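How a Stapler Works

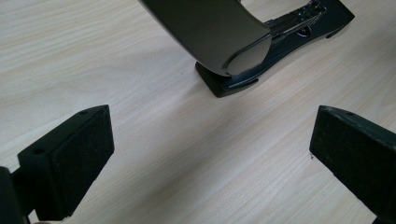

A desk stapler. The silver strip under the grey arm is the channel for the staples.

You have a story that is four pages long and you want the pages to stay in order. A paper clip might slip off. Glue would make a mess. A stapler pushes a small piece of bent wire through all the pages and folds the ends over, and the job is done in less than a second.

What is a staple?

A staple is a short piece of thin metal wire bent into three sides of a rectangle. The long side across the top is called the crown. The 2 short sides are called legs, and their tips are sharp enough to go through paper.

Staples come from the shop stuck together in a strip with a thin layer of glue. The glue holds them in a neat row, but it is weak enough that one staple can be snapped off from the rest.

The parts of a stapler

The arm is the part you press. It is curved so that your palm can push on it without hurting.

The channel is a long metal tray, also called the magazine. The strip of staples sits in it with the legs pointing down. A spring pushes the strip towards the front, so there is always a staple waiting at the tip.

The blade is a flat piece of metal inside the front of the arm. It is hard to see unless you look underneath, and you should leave that to an adult.

The base sits on the desk and keeps everything steady. Near the front of the base is a small metal plate with dents in it. This plate is called the anvil, the same name as the heavy block a blacksmith hammers on.

What happens when you press

First, the arm and the channel move down until the paper is squeezed against the base. Keep pressing and the blade comes down on the front staple. It breaks that staple away from the strip and drives it through the paper.

The legs poke out the other side and hit the anvil. The dents in the anvil are curved, so the legs slide along the curves and bend inwards. Now the staple is hugging the paper from both sides.

When you let go, a spring lifts the arm again. The spring in the channel moves the next staple forward.

The stapler is a kind of lever. The arm turns on a hinge at the back, and you push down near the front. A lever helps you put your strength where it is needed.

Why does it jam?

Sometimes a staple goes in crooked or only halfway. This can happen if you press slowly, or if there is too much paper. Many small staplers can manage 16 sheets of ordinary paper, but 70 sheets would need a large heavy-duty one. A bent staple can also get stuck at the front of the channel – ask a grown-up to take it out.

Using a stapler safely

Put the stapler flat on the desk. Line up the edges of your paper and slide the corner under the arm. Keep your other hand well back, then press down firmly in one go.

Never point a stapler at anyone or hold it open like a toy. Pick up any staples that fall on the floor, as they are sharp under bare feet and dangerous for pets and babies.

Try it yourself

Staple 2 sheets of scrap paper together and turn them over. Look at the legs. Do they lie flat, and do they meet in the middle? Draw what you see from the front and from the back, and label the crown and the legs.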